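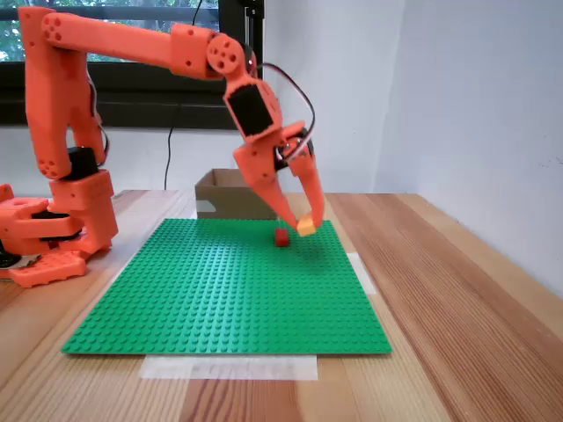
I think every shared table ought to have one big green baseplate on it, taped down, and that most of the other building toys can stay on the shelf until somebody asks for them.

I run the play corner at the Fumthorpe reading room, and for years we did what everyone does. We bought more. By last March we had a bin of nearly 500 loose bricks, and children would tip it out, stir it with both hands and leave. Very little got built. The adults spent the last part of every session on their knees.

So we put the bin away and left out a LEGO baseplate, a few small pieces and an open cardboard box. The plate is what does the work. It gives a child a field to build in, and it tells them where the building stops. A single red brick on all that green looks like the start of something. The same brick in a bin looks like a brick.

The tape matters too. An untaped plate slides when you press on it, and small children press hard. Plain white tape along the edges costs next to nothing and peels off a wooden top without much trouble. I have seen the clamps that Horka sells for the purpose, and I don't see the need.

As for the box, keep it low, open and close to the plate. A lid is one more thing to lose - ours went missing within 2 sessions - and a child who can see a white bottom with nothing on it knows at once where pieces are supposed to go. 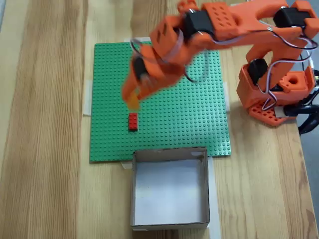 Nia Edwards wrote to me that this was all very well for small children, but that her son is 13 and would be insulted by a handful of bricks. He needs the whole bin, she said, and he needs to dig in it, as finding the odd piece is half of how he decides what to make.

She has a point about the digging. I would still give him the plate first and let him fetch the bin himself. Ours is under the window, and it has a handle.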